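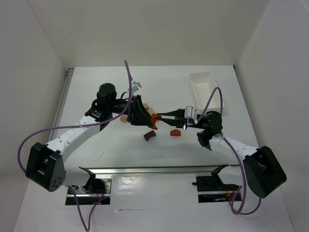 White work table with walls on three sides

Brekton Residences, Block 2 - handover inspection of apartment 381
Date: 7/31/24
Inspector: Phyllis Whitlock

Entrance door: OK. Lock turns well, one key is missing from the set.
Living room: OK. Small crack over the window, same as in April, it did not grow.
Balcony railing: NOT OK. Height is 1000 mm as in the drawing, but the left post moves when pushed. Sirkis must fix before keys are given.
Kitchen: OK. Gas valve closed, label is present.
Bathroom: to repeat. Water stays near the door, about 600 ml after the test. Floor slope to be checked by Amaral.
Smoke alarm: OK in hall. In the bedroom it is not installed - only the base plate.
Electric panel: OK. Names of circuits are written by pencil, please print them.
Parking place: not inspected, the gate was locked.

Second visit is needed for railing, bathroom and bedroom alarm. Copy of this list to the Urnusov sales office.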